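Skastik hand gripper, tried out at the Jurnholm open day

Posted Nov 7, 2020

I'd been meaning to get over to Jurnholm since May, when Emlow first put the Skastik on their price list, and the open day finally gave me an excuse. I went for the free coffee and stayed most of the afternoon!

If you haven't come across it, the Skastik is a gripper you hold in your hand and work yourself, so that a robot can later learn from the way you moved. You squeeze, the jaws close, you let go, they open. My first thought was that I'd paid good money for a barbecue tool that does the same thing. My second thought, after picking up an orange with it, was that my barbecue tool is terrible.

They had the fruit table going in the kitchen corner, with oranges, kiwis and green apples on a patchwork tablecloth and a big metal bowl off to the side. You get a turn, you move fruit into the bowl, and the next person steps up. I had two turns (there wasn't much of a line after lunch).

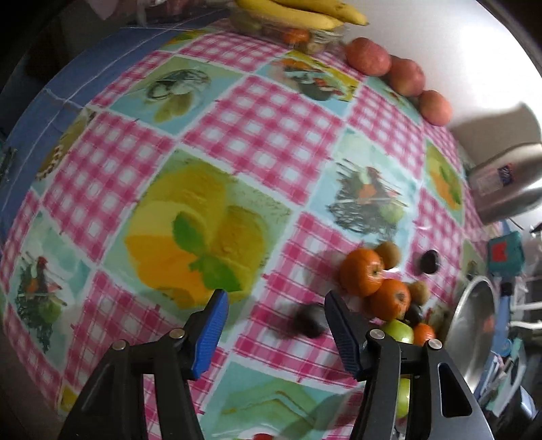
Oranges are easy. Kiwis took me longer, mostly because I kept coming in too steep and nudging them along the cloth. The trick is to come in low and squeeze slower than you think you need to. The ribbed pads hold well and I didn't bruise anything, as far as I could tell.

What I didn't like: the weight. It's all out front, and by the end of my second turn my wrist was complaining. The trigger is stiff for small hands too. I asked about a lighter spring and was told to try the Szénási handle, a separate add-on that wasn't there to try, so I can't tell you if it helps.

Then there's the price. 1,488 for the basic set, pads included, handle not. That's a lot for a hobbyist like me. Spare pads are 19 a pair, at least, and they swap out without tools. I did one myself in less time than it took to find somewhere to put my coffee down.

Four stars from me, and I'd happily make it five if they fixed the balance. Parking at Jurnholm is around the back, by the way, and the sign is easy to miss.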